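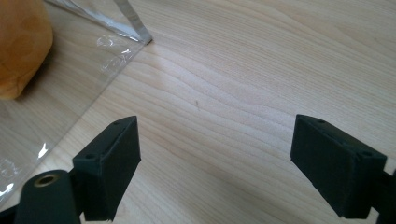
Cristóbal Ledesma
November 21, 2020

Doing the table this week. Pale wood, lots of grain, has had every meal and most of the paperwork in this apartment on it for two years. I'll post as I go.

1/ I bought it from a couple who were moving out of state. They had it listed for 82 dollars and I paid 82 dollars. It came with no chairs and one loose leg. The leg took a new bolt and that was the end of that.

2/ The grain is the reason I picked it. It runs on a diagonal and gets wavy in the middle, then calms down again. My sister says it looks like a weather map. I mostly notice it when I'm on the phone.

3/ What the finish is, I don't know. The sellers thought oil. I put a drop of water on the underside and it soaked in after a few minutes, so I'm going with oil, or what's left of it.

4/ Tools: 220 paper, a cork block, two old T-shirts, a can of Silow clear oil. The can says it covers 27 square feet. The table is smaller than that, so one can should do two coats.

5/ Washed it first with a little dish soap in warm water, wrung the cloth out hard, wiped along the grain, dried it right away. Then left it overnight. I have skipped the overnight part before, on a bench, and the paper clogged.

6/ Someone asked about the tiny dark mark near the middle. I tried a fingernail and then a plastic scraper. It doesn't lift. It could be in the wood. I'm not going to dig a hole in a good top to get rid of something the size of a crumb.

7/ Sanding. By hand, with the grain, light pressure. On a diagonal grain that means standing at the corner and working across, and it feels wrong for the first few passes. It took me an hour, including the edges.

8/ Vacuumed with the brush end, then wiped with a barely damp shirt. The dust goes everywhere. I should have moved the orange thing.

9/ First coat. Small puddle, spread it thin, wait 20 minutes, wipe off everything that will come off. The can gives a longer wait. I tried the longer wait on a cutting board once and it stayed tacky for days.

10/ Rags: lay them flat outside until they're dry and stiff. Don't ball them up in the trash. Oily rags can heat up on their own and catch fire.

11/ Eating at the counter for now. The can says 5 days before you put anything heavy on the table. I've told everyone in the house, and there is already a jacket on it.

12/ To the person who asked about wax: I've used the Flotlow paste on a shelf and it looked fine, but it showed rings from mugs. For a table we eat at I'd stay with oil.

13/ Second coat goes on tomorrow night. After that it gets wiped with a plain damp cloth and left alone until December, when I want to do the underside of the leaf.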